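Subject: Re: [homesewers] Cartoon print cottons - which way up?

Hello all,

What a lovely question to come back to after a week away from the machine! I have been sewing with big novelty prints since my two were small and I still get a silly amount of pleasure out of them, so forgive the length.

> I've bought two metres of a large-scale animal print cotton
> (Pranari, from the remnant bin, so no returns) and want to
> make a cover for a small square table plus some napkins out of
> whatever is left. The animals all face one way. If I cut it
> the obvious way, half the family will be looking at them
> upside down. Has anyone got round this? Also, do you prewash?
> I never have and I've got away with it so far.

Prewashing first. Please do! Cotton prints sold for soft furnishings often have a finish on them that makes them feel crisp in the shop, and once that goes the cloth can draw up quite a bit, more along the length than across. I cut a 200 cm length of Ostberg cotton last July, washed it at the heat I meant to use for ever after, and lost 8 cm off the length. On a tablecloth you might get away with that. On a fitted cover with a boxed corner you'd be unpicking the lot. Zigzag the raw ends before it goes in or you will spend the evening picking threads out of the door seal (I speak as someone who has done this more than once and will probably do it again).

Press it while it's still a bit damp, from the back, and lift the iron instead of dragging it. Dragging pulls the cloth off grain and then your bears lean.

Now, direction. With a one-way print you have three choices as I see it. You can let it face one way and be happy, and for a table pushed against a wall that is absolutely the right answer. You can join two halves down the middle so that each side gets its animals the right way up, which looks charming, but you do need a flat seam and a bit of extra cloth for matching. Or you can turn the whole thing on the bias, which I tried once and would not recommend to anybody, because the edges stretched like chewing gum and the hem went wavy.

If you go for the join, put the seam where the faces aren't. Fold the cloth back, move it about, pin it, stand on a chair and look down. I like a flat-felled seam here, as it lies nicely under plates and there's no raw edge to fray in the wash. A 14 needle was right for me going over the thick bits, then back to something finer for the hem.

Napkins from large prints are a joy, by the way. Don't try to get a whole animal on each one! Cut them as they come and you get an ear on one, a paw on the next, and children will squabble over who has the nose. I mitre the corners, though a plain double fold is perfectly good and far quicker. 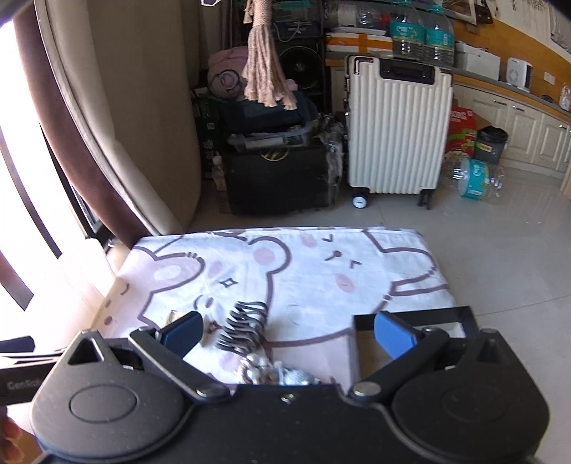
How much overhang should a small table have?
A hand's width all round is plenty for everyday use, and on a low table I'd go shorter so it doesn't get caught by knees.

For thread, I've been very pleased with Vondráček all-purpose in a dusty pink. On a print with a lot of white I always used to reach for white thread, and then the hem showed up like a road marking wherever it crossed a dark line. Try a strand of two or three colours laid across the cloth in daylight before you decide. The soft, slightly grubby shades vanish best.

One more thing, about hems. If your cloth has any body to it, make the first fold narrow and the second fold wide, and stitch slowly with a slightly longer stitch than you'd use on a shirt. My old Leven does this beautifully once it's warmed up and grumbles for the first few inches, so I start on a scrap and run straight on to the real thing.

Do tell us which way you go with the join, and if there's any left over after the napkins, a strip of it makes a very cheerful peg bag. I can send the pattern to the list if people would like it. It's only a coat hanger and two rectangles, but the neck opening took me several goes to get right!

Happy cutting,
the one with too many remnants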